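How to Put a Small-Parts Tray Back Together (and Fold the Cloth That Goes in It)

Filed under: Tables, Drawers, Regret

Every household owns a compartment tray. It was bought in a hopeful mood, filled with beads or screws or earrings, and within a season it held one battery of unknown charge and a quantity of grit. Mine spent a whole June upside down under a sofa. I have since become a person with a method, which my friends have taken as well as you'd expect.

The method takes an evening the first time and 12 minutes after that. It covers clearing a surface, emptying and cleaning the tray, deciding what lives in which cell, and folding the small cloth that goes over the contents before the lid closes. The cloth is the part people skip. Those people are welcome to write to me when they next carry their tray up a flight of stairs sideways.

What you need

A compartment tray with a lid
One small soft cloth, in a color you can find again
A soft brush (an old makeup brush is fine, an old toothbrush is better)
Dish soap
A bowl for the things you can't identify
A table

The tray I use for this is white plastic with fifteen square cells, three rows of five, and its cover is a flat see-through piece in a brownish gray. If yours has some other number of cells, the method still works, though you'll have to do your own arithmetic.

Step 1: Sort out the table before you sort out the tray

You want a stretch of table as wide as your two forearms laid end to end, plus a place for the lid. Move the mail. Move the plate. If a cat is involved, begin negotiations now.

Pale wood is a good surface for this, and a fine, straight grain is better than a busy one. A dropped seed bead on dark walnut is a missing seed bead. On a light top you can get your eye down near table level, look along the grain, and spot whatever rolled. I used to work on a patterned tablecloth that my friend Sharon Waweru gave me, and I think parts of three necklaces are still officially on it.

Wipe the surface with a barely damp rag, going with the grain, and let it dry. Don't polish it. Polish turns a tabletop into a rink, and the tray will scoot away the first time you lean on a corner. If you like your things to go back to the same spot each time, put down little strips of tape to mark where. It looks fussy and it works.

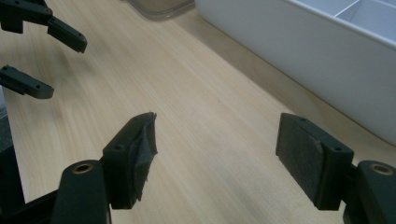
Step 2: Empty the tray without starting a second mess

Take the lid off and lay it flat to one side. Flat, please. A lid propped against something is a lid that will fall over at the exact moment you have a palmful of pins.

Now empty one cell at a time. The temptation is to flip the whole tray over in one grand gesture, and I understand it completely, having done it. What you get is a heap, and the only thing the tray had going for it was that it wasn't a heap.

Anything you recognize goes in a loose row on the table. Anything you don't goes in the bowl. Give yourself five seconds per object. If you haven't placed it by then, bowl. The bowl will contain at least one tiny key, and you'll be told by someone in the house that it's important. It has been important for years.

Step 3: Clean the cells

Brush first, wash second. If you wash first, the dust in the corners becomes paste, and then you'll be in there with a toothpick reconsidering your hobbies.

Turn the tray over and tap the underside with your knuckles. Turn it back, brush each corner, tap again. Then a short soak in lukewarm water with a drop of soap, a rinse, and upside down on a towel. Skip the dishwasher. Victor Lyimo put his through a hot cycle and now owns a shallow sculpture.

Wash the lid separately with your fingers or something soft. See-through plastic scratches if you look at it with strong feelings, and a paper towel is rougher than it pretends to be.

Leave everything until it's dry right down into the corners. Overnight is safe. A hair dryer on cool is fine if you have somewhere to be.

Step 4: Give every cell a job

I work on paper first. Draw the grid, write one word in each square, and stop when you run out of categories. Empty squares are allowed. A tray with two cells free is a tray that will survive your next trip to the craft store.

Some rules I've settled on after plenty of rearranging:

Front row: whatever you reach for weekly. In my case, needles, snaps and the good safety pins.

Middle row: things that come in sets. Keep the whole set in one cell even if it's a squeeze. A set divided over two cells becomes two sets of almost enough.

Back row: things you own out of duty.

Don't put two small round things in neighboring cells if they're nearly the same color. I once had a cell of cream beads beside a cell of ivory beads, 236 of them altogether when I finally sat down with tweezers to separate them. I counted because I wanted to be able to quote the figure afterward, and I have, often.

Don't label the cells on the plastic itself. You'll change your mind. A slip of paper taped inside the lid can be swapped out, and you can be petty in your handwriting without anyone seeing it until they open the thing.

Step 5: Fold the cloth

A lid on a compartment tray touches the tops of the walls if you're lucky. If you aren't, there's a sliver of space up there, and small flat items will find it and emigrate. A soft cloth between the contents and the lid takes up that slack.

Use something light and lint-free. Eyeglass cloths are good. Cut-up T-shirt is acceptable. Terry toweling isn't, and you'll find out why the first time a hook gets in there.

Lay the cloth out and smooth it from the middle toward the edges with the flats of your fingers. Fold it in half, then in half the other way. Press down gently. What you want is a soft square that holds its shape without a hard crease in it, about as crisp as a napkin in a restaurant that's trying but isn't sure.

Then move it with both sides under control. Pinch one side, steady the other, and don't drag it. Dragging undoes the bottom layer and leaves you with a neat top and a sort of trouser leg underneath. If the layers slip, open it up and start again. It's a small cloth. You can afford to.
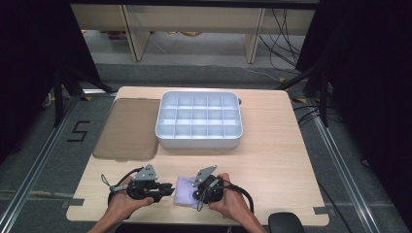

The lavender cloth folded into a soft square, with the tray behind it and the lid lying flat to the tray's left.

Once you've got the fold down, open the cloth one turn and see how much of the tray it covers. A small one will only do a few cells, so give those cells to the jumpiest items: sequins, washers, loose stones. Heavier things can look after themselves. If you want full coverage, you need a cloth cut to the size of the lid, laid in as a single layer.

Step 6: Close it up

Set the cloth in place first, then lower the lid along one long edge and let the rest come down after it. Run a finger around the rim. If there's a bump, something is sitting proud, and pushing harder will only teach you what it was.

Now do the tilt. Hold the closed tray level over the table, tip it slightly toward you, then slightly away. Listen. A soft shuffle is fine. A rattle means a cell is too empty or the cloth has bunched up at one end. Open, adjust, close.

I don't recommend the full upside-down test. Faith Kioko does it every time, with eye contact, and so far has gotten away with it.

Things that go wrong

The cloth keeps sliding off to one corner.
It's probably too slippery. Wash it once without fabric softener. If that doesn't help, retire it to eyeglass duty.

The lid fits one way around and not the other.
Plenty of lids are like that. Put a dot of nail polish on the matching corners of the lid and tray and stop guessing.

The cells smell like plastic.
Leave the tray open near a window for a couple of days. Baking soda also works, but then you have to get baking soda out of fifteen corners, and we've discussed corners.

I've run out of cells.
You've run out of reasons to own four kinds of eyelet. Be brave. If you can't be brave, buy a second tray of the same model so they stack.

Someone else in the house keeps "borrowing" from it.
Move their favorite item to the back row and replace it with the tiny key.

Upkeep

Once a month, take the lid off, shake the cloth out over the sink, refold it, and deal with the bowl. The bowl is the real work. Imani Mollel empties hers straight into the trash with her eyes shut, and I've never been able to decide if that's wisdom or a cry for help.

Next up on this page is thread, and how to store it so that it's still in separate pieces when you want it. I'll post it when I've finished untangling mine.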